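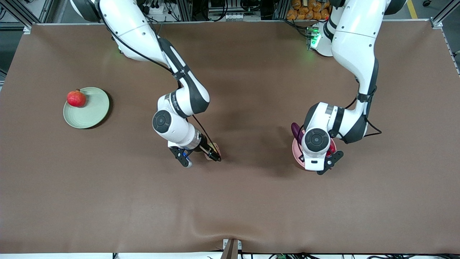
Skevon replied overnight that the motor controller is fine as shipped and that the hunting we reported at low speed is on our side, most likely the tach disk. They want a trace of the tach signal at three speeds before they will look at the board. They also said, fairly, that the ramp setting in our last message was outside the range in the manual.

August 28, 2021

Projector bench, continued from the previous entry. Both 16mm machines for the Mivier loops are on the long bench, A with covers off, B closed and usable. Goal for the day: find the speed hunting on A, measure flicker and heat at slow running, get the loop path settled.

Tach signal, projector A

Scope on the sensor output, ground clip on the chassis screw next to the lamp terminal block. At sound speed the pulse train looks regular by eye. At half speed there is a short pulse once per revolution of the disk. At the lowest setting the same short pulse is there and the controller reacts to it: motor current jumps, speed overshoots, current drops, speed sags. Audible as a slow surge.

So Skevon is right about the location. Took the disk off. One slot has a burr on the trailing edge and the hub is bored slightly oversize, so the disk sits off center depending on which way the set screw pushes it. Cleaned the burr with a fine file. Shimmed the hub with brass foil, one turn, and tightened the screw in steps while turning the shaft by hand and watching the slot pass the sensor.

After that: short pulse gone at half speed, still faintly present at the lowest setting. Surge no longer audible. On screen with the registration loop there is still a slight breathing in the flicker, visible only if looked for. Acceptable for rehearsal. A new disk with the correct bore should be cut before the run.

Put the ramp back inside the range in the manual. Starting from rest now takes longer. The cue sheet for the second section assumes the old, faster start, so the operator on A will have to begin the move earlier. Marked on the cue sheet in pencil.

Saved traces for all three speeds, before and after. Send both sets to Skevon with the disk drawing.

Shutter

A has the three-blade shutter, B has the two-blade. This was known, but the effect at slow speed is larger than expected when the images overlap. With both machines at silent speed B flickers visibly and A does not. With both slowed by half, A flickers about the way B did before and B becomes a strobe. In the overlap area the two rates beat against each other and the beat drifts with every small change of speed.

For the first section this is what the score asks for. For the third section the two images are meant to merge, and there it is a fault. Options:

Fit a three-blade shutter to B. There is one in the parts drawer from the scrapped machine. The hub looks the same. Needs retiming against the claw, half a day with the covers off.

Leave B alone and run it faster in the third section, with the loop printed to suit. That means a new print, and the lab will not turn it around in time.

Dim B in the third section with the neutral filter. Hides the flicker partly, also hides the picture.

Choosing the first. Not today.

Heat at the gate

The 500 watt lamp stays in both machines. The question was how slow the film can go before the gate gets too hot for the print stock, with the heat glass in place and the fan on its own supply. The fan had been fed from the motor line, which meant it slowed down when the film did. Rewired on A last week, on B this morning. Both fans now run at full speed whenever the lamp circuit is live, independent of the motor.

Method: black leader, thermocouple taped to the pressure plate next to the aperture, outside the beam. Ran each speed until the reading settled. The plate temperature is not the film temperature but it ranks the conditions.

Results in words, numbers are in the spreadsheet. Sound speed and silent speed hardly differ. Half of silent speed, a small rise. A quarter, a clear rise, still settling well below the point where the leader curled in the old test. Single frame advance with the lamp at full voltage, the leader clouded in the center of the frame before the reading settled, and I stopped. Lamp at reduced voltage through the dimmer, single frame advance is fine for as long as I had patience to watch it.

Rule for the run, to be written on tape on both machines: no single frame advance above the dimmer mark. The mark is the scratched line on the dimmer plate. The safety flap stays in its working position on both. Somebody had wired the flap open on B with a piece of solder. Removed.

Color shifts warm with the dimmer down. On the hand-processed black and white prints it reads as a sepia cast and suits the material. On the one color loop it looks wrong. That loop is never slowed below half, so no conflict.

Loop path

There are 11 loops in the set. All but two are short enough to hang from a single roller above the machine. The two long ones need a proper path. Tried the tower built for the January showing, with the rollers from the old rewind bench. The path works but the film picks up static against the painted upright and clings to it, then lets go all at once, which pulls the lower loop out of the sprocket.

Moved the upright back one hole. Wiped the rollers with a cloth and alcohol. Put a strip of grounded copper tape along the upright on the side facing the film. Ran the longer loop for an hour with no loss of lower loop and no new scratches on the base side. There is a fine continuous scratch on the emulsion side near the sound track edge, and it was there before the test according to the inspection sheet. Checked the roller anyway. No burr, turns freely.

Splices: all tape splices on the loops were remade, both sides, no overlap into the perforations. The cement splices on the oldest loop are holding and were left alone. One of them clicks in the gate. It also shows as a thin light line at the top of the frame for one pass. The line has been in every showing so far and is treated as part of the loop.

Spare prints exist for the two long loops and for the color loop. The others are single copies. If one of those breaks in the middle of a section, the operator goes to black leader and the other machine carries on.

Screen and throw

Otell confirmed the room and sent a plan. The projection table can stand in the aisle, not at the back wall as assumed, so the throw is shorter than in the shop. With the normal lens the picture is too small for the overlap to read. Herrero has a pair of short lenses in the right barrel size and will hold them for us. They describe one as having light fungus at the rim. For this program that is tolerable on B, where the image is softened anyway, but the two should be compared side by side before paying.

Mocked up the shorter throw here with the borrowed wide lens on A. Focus is touchy and the corners fall off. The gate mask has to be filed again if the edge is to stay straight, and I would prefer to leave it ragged.

Power in the room: two separate circuits near the table, according to the plan. One machine and its fan on each, controller and sound on the same circuit as A. Ask whether the house dimmers share a feed with either of these. The last room had that problem and the exciter lamp buzzed whenever the house lights moved.
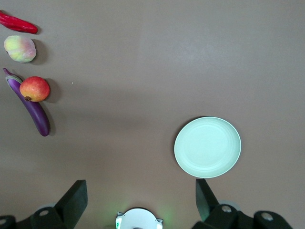
Sound

Optical sound from A only. B runs silent throughout. The exciter supply on A was changed to DC earlier this year and the hum is gone. What remains is a flutter at low speeds, mechanical, from the flywheel not having enough momentum to smooth the drum. At half speed it is a slow wobble in pitch. The live sound is built around this wobble, so no work on the flywheel.

Line output goes to channel 2 on the small mixer through the isolating transformer. Level is low at slow speeds and comes up sharply at sound speed. A limiter after the mixer catches the worst of it. Set by ear with the drum section of the second loop, which has the densest track.

Slit cleaned with a dry brush. Do not use alcohol on it, the lens in front is cemented.

Reels and leader

Bought in black leader on 400 foot reels, enough for both machines plus the rehearsals. One reel has a dished flange and scrapes on the rear arm of B. Moved the leader to a good reel and bent the flange back, then put it aside for bench use only.

Head and tail of each loop box now carry the loop letter in white ink. The letters match the cue sheet. They do not match the old inventory, which still has the order from the first showing.

Open

New tach disk for A, correct bore, drawing is in the folder.
Three-blade shutter into B, retime, check for travel ghost with the title card.
Traces to Skevon.
Lens comparison at Herrero, bring A's lens holder.
Question to Otell about the dimmer feed, and about access for loading in.
Tape labels for the dimmer mark, both machines.
Inventory relettered to match the boxes.
Spare drive belt for B. The present one has a flat spot from being left under tension and ticks for the first minute or so after a cold start.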